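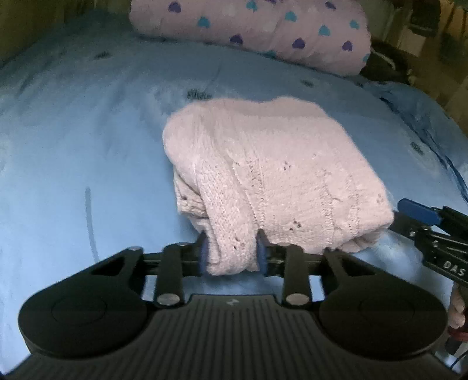
Wing-yan Chuang wrote to us after the last issue that she has stopped buying wool cleaner in the small bottles, and that she now washes everything from the swap with plain hair shampoo. She asks if we can please print the washing advice again, because the page on the Zamville notice board has become too pale to read. She also thinks we were too strict about the hanging of knitwear. Her mother hung her cardigans for many years and they kept their shape.

We are glad to print it again, with some changes. On the hanging we have discussed, and we do not fully agree with Wing-yan, but more about that further down.

For readers who are new: the Zamville Knitwear Swap takes place every November in the hall behind the library. You bring sweaters, cardigans, scarves and hats that you do not wear anymore, and you go home with something from another person. Last year we received up to 300 pieces, and 39 of them had to be put aside. Most of these were not old or ugly. They had been washed too warm, or they had moth holes, or they smelled of a cellar. Oi-ling Tam, who sorts at the first table, was quite sad about one long green coat that had shrunk to the size of a child's jacket. It was hand knitted and must have taken a whole winter.

## Before you wash

Turn the piece inside out and look at the label. If there is no label, treat it as wool. Many of the pieces at our swap are made by somebody's aunt and have no label, and I have done this with all of them and not had an accident yet.

Look for small holes while the piece is still dry. Hold it against a window in the morning, when the light is strong. A moth hole has loose, bitten ends. A hole which belongs to the pattern has a firm edge all the way around, and usually it has a brother somewhere on the other side. If you find a real hole, close it before washing with two or three stitches in any thin yarn. It does not need to be beautiful at this point. A hole that goes into the water open comes out larger.

Buttons can stay on. Do close them, at least every second one, so that the front does not pull out long.

## The washing itself

Fill a basin with cool water. I put my wrist in, and if I do not feel warm and do not feel cold, it is right. Add a small spoon of wool cleaner. Wing-yan's hair shampoo works also, if it is a simple one without conditioner. Sille Damgaard tried a shampoo with coconut oil on a gray sweater and it took her four rinses to get it out, and still the sweater felt like a candle.

Press the piece under the water and leave it. Do not rub, and do not lift it up and down. After 20 minutes, let the water run out and press the sweater gently against the side of the basin. Then fill again with water of the same temperature. It is the change between warm and cold, together with the rubbing, that makes felt from a sweater. For most pieces two rinses are enough.

Never twist. Lay the sweater on a large towel, roll the towel like a cake, and kneel on it. Victor Mwakalinga uses the spin program of his machine, the slowest one, with the sweater in a pillowcase. He says it has always gone well for him. I have not had the courage.

## Drying and hanging

Now to the question of Wing-yan. A thin cotton cardigan can probably hang on a wide hanger and nothing bad will happen. But a wet wool piece is very heavy, and the weight goes down into the body and the sleeves. We get several pieces each year with sleeves that reach to the knees, and with two small points on the shoulders from the hanger. The points can be steamed away, the long sleeves mostly not.

So we stay with our old advice, with one change: when the piece is completely dry, and it is light, hang it if you like. While it is wet, lay it flat. Pull it softly to its right size, put the sleeves straight, and turn it over in the evening. In November it can need two days in an unheated room. Please do not put it on the radiator. 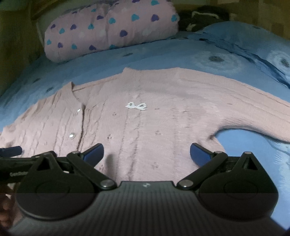

## Folding and bringing

Fold the sleeves to the back, then fold the body once across the middle. Small folds make sharp lines, and it takes a long time at the tables to open each piece and close it again. Please do not use vacuum bags. Please do not use perfume either, also not lavender, as we have had two visitors who could not stay in the hall last year.

If you know the yarn, write it on a small paper and pin it inside the neck with a safety pin. Write also if the piece has been washed in the machine before and came out well. Many people only take a sweater if they know this.

The tables open at 7 in the evening for the people who bring, and half an hour later for everybody. You receive one ticket for each piece, and the tickets are also valid for the yarn basket. Children's knitwear does not need a ticket.

## Still looking for

- Wooden drying racks that can be folded, to borrow for the evening. We have 2 and would like more.
- Somebody with a steady hand for darning. Yi-chun Hsueh will sit at the repair table from the beginning, but she would like to have a coffee in between.
- Leftover sock yarn in dark colors, also very small amounts.
- The owner of a single brown mitten with a white star, left in the hall last year. It is in the box beside the library copier.

Letters about washing, hanging or anything else are welcome in the same box. Wing-yan, your mother's method will get its own space in the next issue if you send us how she did it, and please write also which yarn she used.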